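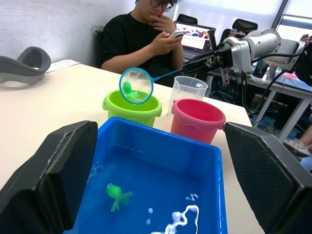

We bought the Zondness water play set in April, mostly out of desperation, after a long rainy stretch when my two had taken every book off every shelf and were starting in on the couch cushions. I had been eyeing those big standing water tables for ages, but we live in an upstairs apartment with a balcony the size of a bath mat, so a tabletop tray was the only thing that was ever going to work for us.

I'll start with the tray because it gets the most use. It's a nice cheerful blue, and the raised rim does a decent job of keeping the water in, as long as you don't get greedy with the filling. Our first time I poured in far too much (my younger one likes to slap the water with both hands, bless him) and we went through every dish towel in the drawer. Now I stop well below the rim and put an old bath towel underneath, and we're fine.

The fish are bright green with big fanned tails, and they float, so a small child has a fair chance of catching one. Mine have been named and renamed many times over. They also go in the bathtub, the kitchen sink and, one time, my coat pocket, where I found one in line at the pharmacy.

The net is the star for my older girl. It has a teal hoop and a good long handle, and the white mesh is fine enough that you can still see the fish through it, which she finds thrilling every single time. She's 5 and got the hang of scooping right away. Her brother is 2 and holds it much too near the end, so he mostly stirs. He's very happy stirring! I do wish there were a second net, though, and if you have more than one child you can probably guess why.

We use buckets with ours for the catch, a green one and a pink one, and that turned out to be the best part of the whole business. Sorting, pouring, swapping, "your bucket, my bucket," all of it. I also put out a clear measuring jug from the kitchen, and it has more or less moved in with the toys for good. My friend Eldana Ayele, who teaches preschool, told me to add a little squirt of dish soap and let them fish through the suds. It was lovely advice, but use less than you think. The foam clings to the sides of the tray and you'll be rinsing for a while afterward.

Now for my grumbles. The tray is awkward to empty once it's full, and there's no drain or spout, so I bail it out with the jug until it's light enough to carry to the sink. The mesh needs a proper shake and a hang over the faucet or it drips all over the cupboard. And the box it came in was so flimsy that it fell apart within the week, so everything lives in a grocery bag now.

Still, last Saturday I drank an entire cup of coffee while it was hot, sitting down, with both of them fishing away beside me. I'd buy it again, and I've already ordered one for my nephew's birthday. Four stars, and I'd happily make it five if they'd put another net in the box.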